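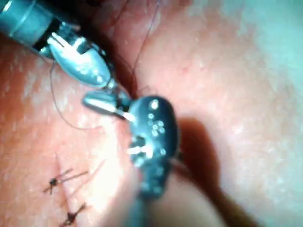

Storcombe Surgical Skills Course
Handout 4: Simple interrupted closure on a tissue pad
Mon 19 February

Read before the bench session. Handout 3 (needle geometry and loading) is assumed.

1. Purpose of the closure
A linear incision is closed to bring the two wound edges into contact along their full length and depth, and to hold them there under the least tension that does the job. In the simple interrupted pattern each stitch is placed, tied and cut separately. Loss of one stitch does not release the others. The cost is time and a larger number of knots.

2. Placement
Enter the surface with the needle tip perpendicular to it. Follow the curve of the needle through the tissue and exit at the same distance from the wound edge as the entry. Unequal bites produce a step between the edges. Unequal depth does the same and is harder to see from above.

For the Jiter pad the working values are:
Incision length: 30 mm
Practice load, sustained: 200 g
Bench time per closure: 10 minutes

Mark the incision line before cutting. Do not mark entry points; spacing is to be judged by eye from the second closure onward.

3. Handling the tissue
Hold the edge only as firmly as needed to present it to the needle. Closing force is concentrated at the jaw tips, and a grip that feels light at the handle may still crush the surface layer. Release before repositioning – do not drag the edge while it is held. 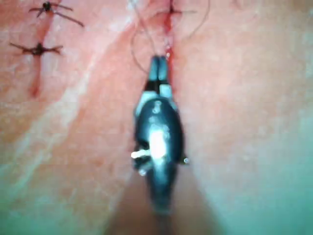 Should the wound edge be regrasped for every stitch?

Only when the edge does not present itself. If the previous stitch already holds the edges level, the next bite can often be taken without grasping, and each grasp avoided is one less point of surface damage.

4. Knots and tension
Use a square knot with a surgeon's first throw. Lay each throw flat and alternate direction. Tighten until the edges meet, then stop. Move the knot to one side of the wound line before cutting.

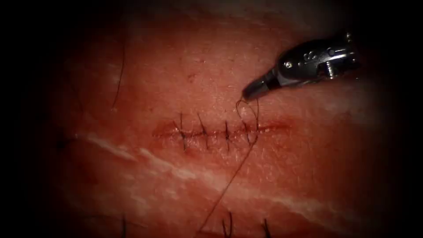 Excess tension is the most frequent fault in the December returns from the Dondance bench. Mild puckering beside a stitch calls for a check of tension before the next one is placed. Control of the free thread is assessed separately. With four stitches across the seam, the strands crowd and cross at the right end, where the fourth stitch is partly tangled with the free length, and the long tail runs away down and to the left. Clear such crossings before any further throw. A strand caught under a knot prevents it from seating.

5. Assessment
The closure is scored on the Vlachopoulos sheet, 11 items, covering bite symmetry, spacing, edge contact, knot security and thread control. Items 7 and 8 are scored after the load is removed. Bring the completed sheet and the pad to the next session.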